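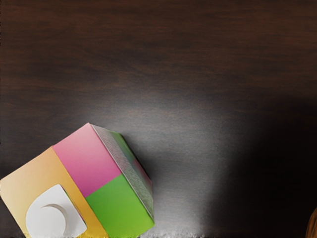 Helge Åberg wrote in after my last column to say that I'm too soft on people who give experiences as gifts, and that a present you can't unwrap is just an appointment. I've been chewing on that since Friday. I laughed, and then I looked at my calendar and saw the pottery class I was given last December and still haven't booked.

December | By Shivam Dhillon

So okay, Helge, you've half won me over. I used to be the guy telling everybody to stop buying stuff. We've all got too much stuff! My sister's hall closet could supply a small hotel. And when the cousins started giving each other vouchers for hot stone massages and escape rooms, I thought we'd finally grown up.

But a voucher is homework. You have to call somebody, find a sitter, figure out parking, and read the tiny print about blackout dates. Mine came with 4 reminder emails from the studio in Gullby, each one a little more disappointed in me. A scarf has never emailed me.

I also think we've gotten snobby about objects. The best thing I got in the last ten years was a potato peeler from my aunt, wrapped in newspaper, and I use it most nights (I think of her every time, too, which I can't say for the escape room). It can't have cost much. Meanwhile the voucher people keep nudging the price up, because an $80 afternoon sounds stingy next to a $349 weekend, and before long you're giving your brother-in-law a balloon ride he's scared of.

Hélène Arsenault, who I've argued with about this for years, says the answer is no gifts for anyone over eighteen. I can't go there. I like the paper and the tape and the bad guesses!

So this year I'm buying small things, ones people can use up or wear out. Soap, socks, decent mustard. If you want to give me an afternoon, come over and spend it with me. I'll make the potatoes.

Get the column in your inbox every week. Enter your email to subscribe. You can unsubscribe at any time.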